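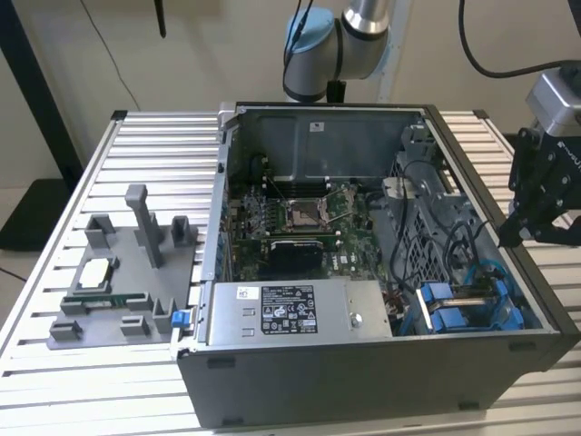 A Dell desktop on the Cidisis bench, with the parts tray to its left.

27 September 2018

Raudsepp has begun taking orders for Cidisis, a two-arm bench cell for refurbishers who handle memory and processors in used desktop PCs. The company showed it at its Zendodberg workshop.

The cell comes with a slotted metal table and a printed tray that holds the parts. Trays for other sizes of board cost 90 euros each.

Ryszard Adamczyk, sales manager at Raudsepp, said a trial at the recycling firm Bromolel had covered 551 machines since July. Opening the case is still done by hand.

Dariusz Ziółkowski of Bromolel said the firm would keep its cell but wanted quicker changes between models. Deliveries start next year.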